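## Notes from a north-facing apartment

Jun 11, 2018

I have given up on the ficus. It was a gift from my sister when we moved into the Niditz Building, and it dropped its first leaf in the elevator.
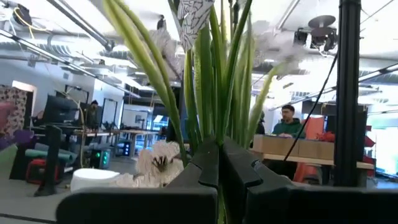
My sister's theory was that it was sulking over the move and would come around. It had its mind made up. By spring it was a stick with a saucer, and I was still watering it out of politeness, the way you keep saying good morning to a neighbor who has stopped answering.

So this month's letter is about living with very little daylight, a subject on which I've become tiresome at dinners. A lot of you wrote in after the last one (the letter about closets) to ask what I do about the dark. Mostly I complain about it. But I've also moved a good deal of furniture, repainted one room twice, and bought a quantity of artificial greenery that I used to be a snob about, and some of it worked.

### The lay of the land

The apartment faces north, across an air shaft, toward a wall. It's a perfectly nice wall. At noon in July the living room gets a kind of gray glow, like the inside of an egg carton, and the rest of the year it gets less. The listing called it "cool and quiet." I've since learned to read listings. "Cozy" is a bed that touches three walls, "characterful" is the plumbing, and "cool and quiet" is where mushrooms would be happy.

We signed anyway. The kitchen has a real pantry, and I can be bought.

### Paint, or how to make a room the color of a dentist

The first thing anyone tells you about a dark room is to paint it white. I did this. I bought the whitest white that the Ostetti store had on the shelf, put on two coats, and waited for the place to brighten up.

White paint needs some light to work with. Without it you get gray, and a slightly blue gray at that, with your own face coming out of it in the evenings looking as though you've had news. My husband stood in the doorway for a while and asked if I was going to start on the second coat.

The fix came from Hưng Khúc, who painted our hallway last year and who has the good manners not to offer an opinion until you're desperate. He told me to quit fighting and pick a color that was supposed to be dim. We went with a brownish pink that looked awful on the card. On the wall it's lovely. The room is no brighter, but it looks like somebody meant it.

If you try this, buy the sample pot and paint a big patch, bigger than feels reasonable, on the wall farthest from the window. Live with it for a few days. Look at it while you're brushing your teeth. The card from the store is a liar and always has been. Do the ceiling too, if you have the neck for it. A white ceiling over dark walls looks like a lid.

### Lamps

Turn off the big light. I'm late to this religion and I'm sorry to preach, but the fixture in the middle of the ceiling is for finding an earring and for nothing else.

We now have a lamp in every corner and one on the floor behind the couch, which I resisted on the grounds that it was something a restaurant would do. It is something a restaurant would do. I like restaurants.

Get all your bulbs in the same warmth. I had one cold bulb among the warm ones for an entire winter and couldn't work out why the reading chair felt like a bus station. And put whatever you can on a timer. Coming home to a dark apartment at five in the afternoon is bad for the character, and coming home to a lit one makes you feel there might be soup.

The timers I use are the cheap dial kind with little pegs all around. They tick. You get used to it, or anyway I have, and my husband says he has.

### Mirrors, a warning

Everybody says mirrors. Hang one across from the window, they say, and you'll double your light. I hung a large one across from ours and doubled my view of the air shaft.

A mirror repeats whatever it's looking at, so before you drill, get someone to hold it up while you sit where you usually sit. Ours went over to the side wall in the end, where it catches a lamp and part of a bookcase. That's a much better thing to have two of than a drainpipe. It took four holes to get there. Three of them are behind the mirror now and I don't think about them.

### Rugs and other large decisions

A dark room will swallow a dark rug whole. We had a navy one, a good one, and for a year I'd have sworn we had no rug at all. People stepped off it into the room as if off a curb.

I sold it for less than I like to say and bought a pale wool one from Mbwambo, the secondhand place by the overpass where nothing has a price on it and you're expected to have a conversation. The conversation lasted most of a morning. It covered his knees, my knees, and the bridge repairs. The rug has a tea stain in one corner, now under the couch, and I love it more than some of my relatives.

Pale rugs do show everything. I vacuum more often than I used to, and I've started looking at guests' shoes in a way my mother used to, so there's a cost.

### On the subject of fake plants

Which brings me back to the ficus, or to its empty saucer.

I did try the things that are meant to survive. I tried the snake plant, which the tag said would tolerate neglect. It tolerated mine until March. I tried a fern in the bathroom. I tried a small, leathery, dark green thing whose name I've forgotten, and it's still alive on top of the refrigerator, in the sense that it hasn't changed in any way since I brought it home. I check now and then that it's a plant.

Then I broke down and bought artificial. My rules, arrived at by getting it wrong:

- Long, strappy leaves fool the eye better than flowers do. Nobody I know has ever been taken in by a silk rose.
- Look for more than one green in the same bunch. Real leaves have yellow bits and tired bits.
- Bend them. They come out of the bag all standing at attention and they need to be roughed up, with a few leaning out and one or two drooping.
- Put real dirt or gravel on top of the pot. People look at the leaves, and then they look at the dirt, and the dirt settles it.
- Keep them out of reach. At arm's length a guest will pinch a leaf, and then you have to watch their face.

And dust them! A fake plant with dust on it is the saddest object in any home, sadder than the dead ficus, which at least had lived. I rinse mine in the shower when I remember. The first time I did it my husband came in, saw a tub full of leaves, and backed out without a word.

I keep one in a pot with a low lamp behind it, so that in the evening it throws big leaf shadows up the pink wall. That's the best trick I know and it cost me almost nothing, and I'd do it with a real plant too if I had one that could stand me.

### What I'd skip

Anything described as a "light therapy window." Glossy paint, which gives you a clear view of every bump in your plaster. Sheer curtains over a window that has nothing to spare. We took ours down and bought a shade from Sovska that rolls up from the bottom, so the top half stays open to what sky there is and the people across the shaft don't have to see me eating toast over the sink. It arrived with the wrong brackets. They sent the right ones with a note of apology addressed to someone else.

### Mailbag

A reader with a basement apartment asks whether all this is worth doing in a rental. I'd say lamps and rugs yes, since they leave when you do, and paint only if your landlord is the sort who never comes by. Mine came by. He liked the pink. He's now asked for the name of it, and I have a bad feeling it's going to turn up in the lobby.

Another reader would like it known that her north-facing apartment is full of thriving ferns and that I must be overwatering. Thank you. I've put your letter on the refrigerator, next to the leathery thing.

Next time, in July, I'm going to take on the pantry. Send me your questions about shelf liner, and please, if anyone has found a way to store lids, I'd like to hear about it before I start drilling again.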